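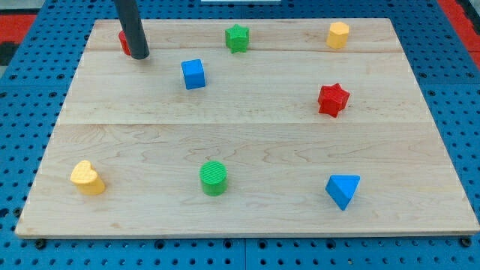 Ngozi Okonkwo got to the Zullent open day at twenty past one, with her nephew's old rain jacket on and a parking receipt in her hand. The lot at Clurbridge had charged her for the whole afternoon. She had planned to stay half an hour.

A woman at the door wrote her name on a sticker and spelled it right the first time.

"Are you with a school?" the woman asked.

"I worked here," Ngozi said. "When it was Fiditz. I packed hinges."

"Oh, then you'll know where the restrooms are."

She did. They had been moved.

The line where she had stood for eleven years was gone, and the floor had been painted. There were tables now, and a crowd of parents around the one at the back. She went there because there was a chair free. On the table was a maple board with small colored blocks on it, and over the board hung the arm, with its dark rod pointing down. A young man named Joshi was explaining it to a boy in a soccer shirt.

"It's going to pick whatever you tell it," Joshi said. "Go ahead."

"The heart," said the boy.

Joshi typed. The rod stayed where it was, just beside a red block. Then it lifted, swung across the board and came down at the yellow heart. It stopped, thought about it, and went back up with nothing.

"It does that," Joshi said. "Give it a second."

The second time it got the heart and carried it a few inches and set it down. The parents clapped. The boy asked if it could throw.

Ngozi sat through the star and the cylinder. The cylinder took three tries. She noticed she was leaning forward in the chair, the way she used to lean when a new girl was on the line and couldn't get the feel of the tape gun.

"How many has it done?" she asked.

Joshi looked at his screen. "Since this morning, 379. It dropped some of those."

"How many in a shift?"

"We haven't run it for a shift."

"I did 2000," she said. "Hinges. In a bag, with the screws."

He didn't seem to know what to say to that. He asked whether she wanted to choose one.

She looked over the board. The blue triangle was down at the right, tilted over, and it looked to her like the hardest one to get hold of.

"The triangle," she said.

It missed. It missed again, and the triangle slid a little on the wood. The boy's mother said something kind about technology. Ngozi kept her eyes on the rod.

"It's coming in too straight," she said. "Can you make it come from the side?"

"Not from here," Joshi said. "Meinir could."

Meinir Sayce was the engineer. She was eating a sandwich behind a partition and came out still holding half of it. She listened to Ngozi, asked her to say it again, and put the sandwich down on the printer. Then she changed a number and pressed a key. The rod came down at a lean — not much of one — and the triangle went up.

"Huh," said Meinir Sayce. "What did you do here?"

"Hinges," Ngozi said.

She stayed until they turned the lights off over the tables. The parking was already paid for.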